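Mollwood Obituary Index, data card

v3, last touched in September. Maintained by Rohani Ismail, with Trinity Tillman on the scans. Write to Rohani first, Trinity is part time.

What it is

Index of obituaries and death notices from the Mollwood weekly paper and its Ustbridge edition. 1,562 records. One row per person. Mostly activists, union people, clergy, teachers, plus whoever's family paid for a notice. Full text NOT included, only the index fields. For the full text go to the reading room in Ustbridge, they have the bound volumes.

Started as Radka Ristić's card file for a book on the Mollwood tenants' strike. She wanted to know who was still around to interview. The book is out, the cards kept growing, so now it's a dataset.

Files

people.csv - the main table
affiliations.csv - groups, congregations, unions, one row per person per group
sources.csv - edition, page, column
notes.txt - Radka's typed-up card notes, messy, read it anyway

Fields in people.csv

id - never reused, gaps are deleted duplicates
name_printed - exactly as the paper had it, misspellings included
name_std - our version
age_printed - as given. Blank if the paper didn't say. Do not fill these in from birth years
cause - only if printed. Free text
known_for - one line, written by us, so it's opinion. Treat it that way
survived_by_n - number of named survivors, not the names
checked - 0, 1 or 2, see below

Checked levels

0 = typed from the card, not looked at again
1 = compared to the scan
2 = compared to the scan and to a second source (funeral program, congregation newsletter, other paper)

Most of the strike people are 2. Most of the paid notices are 0. Sorry. If you're citing ages in print please stick to 1 and 2.

How it was made

Cards typed up by Radka and Torbjørn Lundgren. Scans done by Trinity from the bound volumes, a few pages too tight in the gutter to read. Those have gutter=yes in sources.csv and the last word or two of each line is a guess. Name matching was done by hand after we tried a script and it merged two different Rev. Bosmans. Don't run fuzzy matching on the Bosmans. 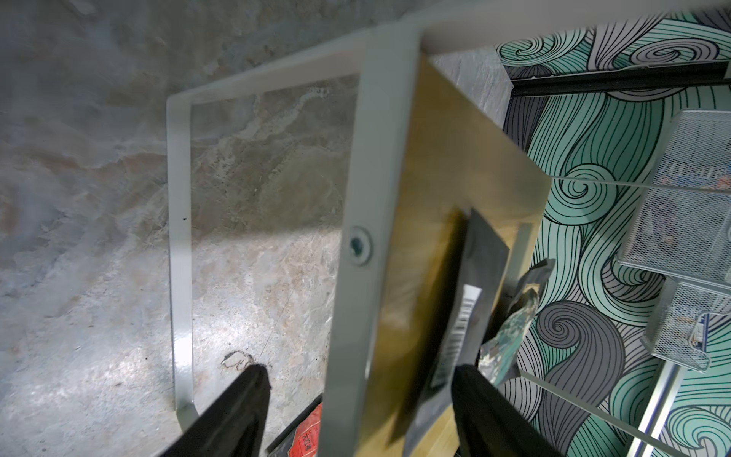 Known problems

Women listed under a husband's name. "Mrs. Carl Kramer" and so on. We put the woman's own name in name_std where we could find it. Where we couldn't, name_std is the same as name_printed and own_name=no. Jeanine Kramer (granddaughter) fixed a whole batch of these for us, thank you Jeanine.

Ages off by one. The paper and the funeral program disagree a lot. We keep the paper's number in age_printed, and the other one goes in notes.txt with the id next to it.

Nicknames. Printed in quotes in the paper, quotes stripped in name_std, left alone in name_printed. This breaks some CSV readers. Use a real parser.

The Palero families. 20 records where the paper spelled the place Pallero or Palerro. All set to Palero in place_std. place_printed is untouched.

"Activist." The paper used this word for nearly everybody after a certain point and almost never before. So don't chart it and say activism went up. Somebody did already.

Missing stuff. No notices from the two months the paper was shut down. Black and immigrant congregations are thin in the early volumes because the paper mostly ignored them. We filled in a few from newsletters, marked source_type=newsletter. Still nowhere near enough.

Privacy

Survivors' names and street addresses were on the cards, taken out of the public files. If you find one that slipped thru, email and we'll pull it same day. Families can ask for cause to be blanked, no reason needed. We've done it a few times. If you kept an old copy of people.csv, please swap it for v3.

Use

Free for research, teaching, family history. Credit "Mollwood Obituary Index" and the version number. No genealogy sites bulk-loading it without asking. Asking is easy.

Corrections

Send the id, the field, what it should say and how you know. A photo of a clipping is great, family memory is fine too but goes in notes.txt untill we find paper. Rohani goes thru the inbox on Tuesday.

Changes in v3

- own_name field added
- Palero spellings sorted out
- survivors' names removed, replaced with the count
- affiliations split into there own file
- the two Rev. Bosmans are two people again

Todo

Ustbridge edition, back pages. Union newsletters if Torbjørn gets the boxes. Better codes for known_for, or maybe drop it.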